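Informe de avance: reordenación de estanterías, almacén Hadgu
25 jul 2022
Por Saimi Oksanen 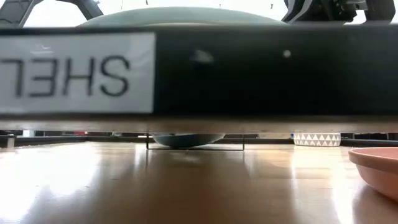 ¿Qué trabajo queda pendiente en el almacén? Falta etiquetar el segundo pasillo y cerrar el inventario de menaje.

En este periodo se han revisado 298 referencias y se han reubicado 36 baldas. Fedach suministra las etiquetas, de texto negro en mayúsculas sobre fondo blanco. El gasto en material asciende a 900 euros. Nelli Ojala verificará las cargas por balda, de hasta 21 kg. La entrega final se mantiene para diciembre.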